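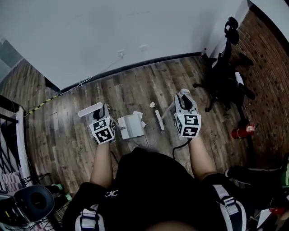
Search this site Enter keywords Go

Walk-round checklist, back room, Cartwright building
Done by: me (Ayanda Maluleke), with Vivek Goel for the first half
Day: Thursday, started just after 8 in the morning
Copies to: Kane Stubbs, Thư Chu

Okay, same form as last time, and same person filling it in, so you know what you're getting. I've put OK, FIX or ASK next to each line and then rambled a bit underneath. If you only have a minute, read the FIX lines and skip me going on about baseboards.

1. FLOOR

1.1 Surface sound, no lifted edges - OK
I walked the whole thing in socks (yes, really, it's the best way to find a lifted edge) and nothing caught. I do love this floor. The distressed gray-brown look hides scuffs wonderfully, but it also hides everything else, so please sweep it even when you think it looks fine!

1.2 Nothing left lying where people walk - FIX
There's a white box down on the planks, open a little at one end with crumpled white stuff at the top, and a white T-shaped stand lying next to it. Neither one is big, and that's my problem with them. You see a big thing. A low stand with a long stem is just the right height to hook a toe. Stand goes on the shelf, box gets closed up and goes with it. There was a small white scrap near the stand as well, which can go in the trash.

1.3 Floor tape in place and readable - OK
Black-and-yellow tape down the left side. I ran a thumbnail along it and it's stuck down well. Vivek thinks we should redo it every spring regardless. I think we should redo it when it peels. We agreed to disagree and went on to 1.4.

1.4 Everybody knows what the tape means - ASK
I asked two people and got two answers. Wiremu said "don't store anything past it" and Vivek said "don't stand past it." Kane, which one did you mean when you put it down? Could you write it on the door sheet in big letters? I'd like to stop guessing.

2. WALLS AND OUTLETS

2.1 Outlet covers fitted and not cracked - OK
The two small white ones low on the gray wall are both fine. Covers tight, no scorch marks, no wobble when I pushed on them.

2.2 Cords not crossing open floor - FIX
So, the thin white cable near the left outlet. It comes down at a slant and heads off toward the left side of the room. It's thin and it's pale, and I've walked past it for weeks without really noticing it (not my proudest moment as the person who fills in the form). It needs to run along the baseboard in clips. I have a bag of Dutano clips in my desk drawer and I'm happy to do it myself if somebody will tell me what the cable belongs to first.

2.3 Baseboards attached - OK
Dark baseboard is tight to the gray wall all the way along. I pressed it every couple of feet. Vivek laughed at me. Last building I worked in, over at Trondcombe, we had one come away and take a strip of paint with it, so I press them.

2.4 Brick section, loose mortar - OK
Nothing came off on my hand when I brushed it, and no dust piled up underneath. It's a nice bit of wall, that red brick. Please don't let anyone paint it.

3. FIRE EQUIPMENT

3.1 Extinguisher present - OK
It's there!

3.2 Extinguisher upright, on its bracket or stand - FIX, AND PLEASE DO THIS ONE FIRST
It's lying on its side on the floor, below the office chair. I'm trying to stay cheerful on this form but this is the one that bugs me. An extinguisher on its side can roll, it can get its handle knocked, and you don't want to be fishing around by chair wheels for it in a hurry. It should be hung on the wall where you can see it from the door, with nothing in front of it. Herkov can supply a bracket, part number on their sheet ends in 132, and Thư has the account login.

I haven't picked the exact spot. My vote is near the door. Vivek's vote is the brick wall, which means drilling into brick, and I'd rather not be the one holding the drill.

3.3 Label readable - OK
White label, still attached. I crouched down and read it through, no tears.

3.4 Inspection tag in date - ASK
I couldn't match the number on the tag with the one in our binder. The binder says unit 89. Could be a typo on our side (my handwriting is terrible) or the units got swapped between rooms at some point. Thư, can you check it against the list when you log in for the bracket?

3.5 Path to extinguisher clear - FIX
See 3.2. The chair has to move as well. Hanging the thing up and then parking a chair in front of it gets us nowhere.

4. FURNITURE

4.1 Chair base and wheels - OK
Black office chair with the tall headrest. Rolled it back and forth, sat in it, spun once for inspection purposes, spun again for my own purposes. No cracks in the base, all the wheels turn.

4.2 Chair stored out of the way - FIX
Over by the brick is a decent spot for it as long as the extinguisher isn't living down there too. Once 3.2 is done I'll change this to OK.

4.3 Shelf fixed to wall - OK
Gave it a good tug. Solid. There's room on the bottom for the box and the stand from 1.2, so that's no excuse.

5. BOTTLES AND BITS

5.1 Liquids capped and labeled - FIX
There's a white bottle up against the side of the chair, and a little one with a red cap way over in the far corner by the baseboard. I didn't open either of them and neither should you until we know what they are. If it's water, drink it or take it home. If it's cleaner, it goes in the cleaning cupboard with its name on it in marker. I've put a sticky note on both saying "whose?" and I'll give it until next Thursday.

5.2 No liquids near outlets or cords - OK, just
They're both over on the right side and away from the outlets. I'd still like them gone. A bottle leaning on a thing with wheels is going to end up on the floor sooner or later.

5.3 Trash emptied - OK
Thank you to whoever did this. It was full on Monday and I was getting ready to write something snippy.

6. LIGHT AND AIR

6.1 All lights working - OK
Every one came on first try, no flicker. I stood there with my head back for a full minute and made myself dizzy, so appreciate it.

6.2 Door opens and closes freely - OK
Closes a bit loud. Kane has felt pads.

6.3 Air vent not blocked - OK
Dusty, though. Next time someone has the stepladder out, bring a damp rag.

WHAT NEEDS DOING, SHORT VERSION

- Hang up the extinguisher (Kane, with the Herkov bracket). Until it comes, stand it upright by the door.
- Check unit number against the list (Thư)
- Clip the white cable along the baseboard (me, once I know what it's for)
- Box and stand to the shelf, scrap in the trash (whoever is in there next, it takes a minute)
- Claim your bottle
- Write down what the tape means (Kane)

COMMENTS

Vivek Goel: For the record I said the brick wall because you can see it from both ends of the room. Not going to fight over it. Also the tape really should be redone every spring.

Kane Stubbs: Tape means don't store anything past it. Standing is fine. I'll put it on the door sheet this afternoon. Near the door works for the bracket and I'm not drilling brick either, sorry Vivek.

Wiremu Tawhiri: Ha, I was right about the tape. The red cap one might be mine, I'll look when I'm in.

Ayanda again: Wiremu, if it's yours, take the sticky note off when you move it, or I'll be chasing a sticky note next week. Thanks Kane - I'll stand the extinguisher up by the door before I leave today. Still waiting to hear about the white cable. Anyone?

Thư Chu: Bracket is ordered. Haven't gotten to the unit number yet, will look tomorrow morning.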